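Ticket: garment hang task, gripper width signal drops out near close
Project: Palano
Opened by: Kumudini Bhuiyan
Assigned: Kagiso Lekota
Priority: high
Status: open, workaround in place

Summary
Policy trained on the hand-held demos reaches fine, gets to the collar fine, then closes too early or not at all. Replay of the training data shows the finger width going flat for the last part of the close. Garment tasks only. Cup and block tasks from the same hardware are OK, same calibration file, same firmware.

What I expected
Width from the two finger tags should fall smoothly as the trigger is squeezed, then sit at a floor value that depends on how thick the cloth is.

What I get
Smooth, smooth, smooth, then it holds the last good value for a stretch, then jumps to the floor. The policy learns the hold. On the arm you see it hover with half-open fingers and then snap. Sleeve gets missed or pinched in a bad spot.

Tried so far
- re-ran tag detection with the newer settings – no change
- re-ran calibration on the wide lens, error looks normal
- swapped left and right tag IDs in the config in case of a mixup – made it worse, put back
- trained on a 100 demo subset, same hover
- turned off the smoothing filter, now the flat part is a gap, so the filter was filling it in and hiding it from us. That one is on me

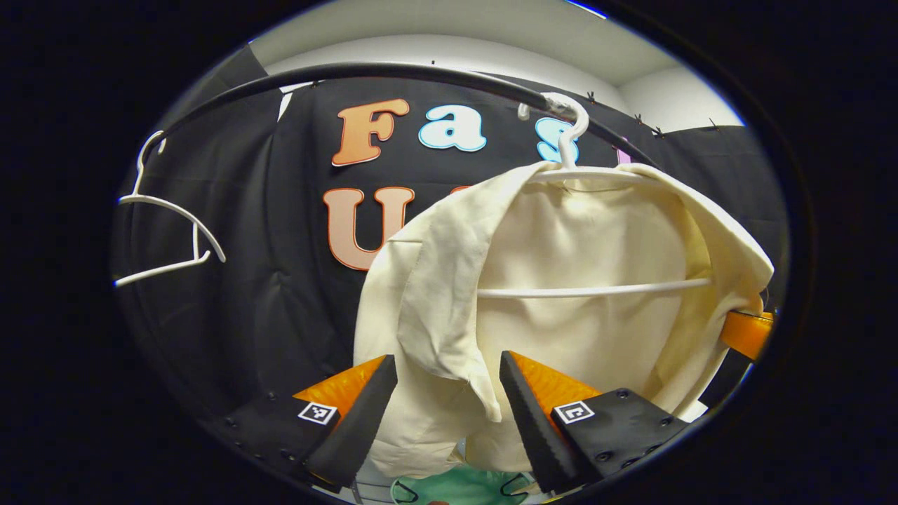
Width is worked out from the distance between the two tags, so if one drops the whole number drops. No single-tag fallback in the version we run. In open poses this should never bite: fingers on either side of the cream jacket on its hanger, both tags out on the flat black faces, cloth hanging between them and not over them. Detection in that kind of pose is what I used as the baseline. The gap starts later in the episode, once the fingers come in and fabric starts to bunch. So my guess is occlusion by cloth, second guess is tag angle, third guess is blur from a fast squeeze.

Logs: two folders on the lab share under palano/hang, one with filter and one without. Please use the one without.

Update, 10:40, Kagiso Lekota
Took the no-filter folder. Plotted left and right detection seperately, should have been done from the start. It's mostly one tag going, not both. The other one keeps tracking right through the close. So the information is there, we throw it away.

Also checked blur. Slow squeezes have the gap too, so blur isn't the main thing. Leaving it on the list.

Proposed fix: when one tag is lost, use the distance of the remaining tag from the camera centerline and assume the fingers move as a mirror pair. Mechanically they do, they share a linkage. Needs a per-gripper offset. When both are lost, mark the frame as missing and DON'T interpolate more than 5 frames. Longer than that, cut the episode.

Update, 11:55, Kumudini Bhuiyan
Mirror assumption OK with me for the hand-held unit. Less sure on the arm-mounted one, it has some play on one side. Will measure.

Question for whoever touches the data loader: does the missing mark survive the resample step? Last time it didn't and we got zeros. Zeros read as fully closed. That would be worse than the bug we have.

Update, 14:10, Kagiso Lekota
Good catch, it doesn't survive. Resample was treating missing as 0. Patched, test added. Branch is mtshali-width, please pull before running anything.

Reprocessed 30 demos with the fallback. The hold is gone in all but 2. Those 2 lose both tags at once when a fold comes over the fingers, and they go past the frame limit, so they get cut. Fine.

Policy retrain started on the small set. Not expecting much from 30, only want to see if the hover goes away.

Update, 16:30, Kumudini Bhuiyan
Hover is gone on the small model. Grasp timing looks right. Placement is sloppy but that's data size. Haven't looked at the arm side play yet.

One more thing to settle before full reprocess – what counts as "closed" with cloth in the fingers. The pads give, so the tags stop moving while grip force is still going up. Width alone can't tell a light pinch from a firm one. Pose I mean is this one, jacket pinched where the orange pads meet and both tags still in plain view:
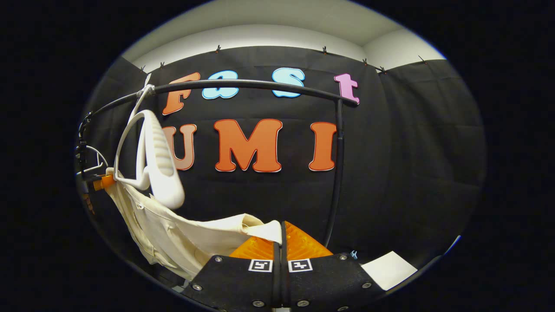 Vusumuzi Shabalala thinks we should leave force out of it for this round. His view is that the demos carry no force reading anyway, and a made-up label from pad shape would only add noise that we'd spend a month chasing. He would set the closed floor per fabric, thick and thin, and let the policy overshoot the command a little so the pads load up. He also asks that we keep the raw width next to the fixed one in every episode, in case the mirror offset is wrong and we have to redo it.

Agree on raw width, adding a column. On the per fabric floor I'd like to try one shared floor first, fewer knobs. If thin cloth slips we go to two.

To do
- Kumudini: measure play on arm-mounted gripper, left and right
- Kagiso: full reprocess on mtshali-width, raw column included
- Kagiso: print number of cut episodes at the end of the run, not burried in the log
- Vusumuzi: review the offset math
- retrain on full set once the three above are in

Leaving open until the full retrain is back. Workaround for anyone blocked: filter off, drop any episode with a width gap longer than 5 frames.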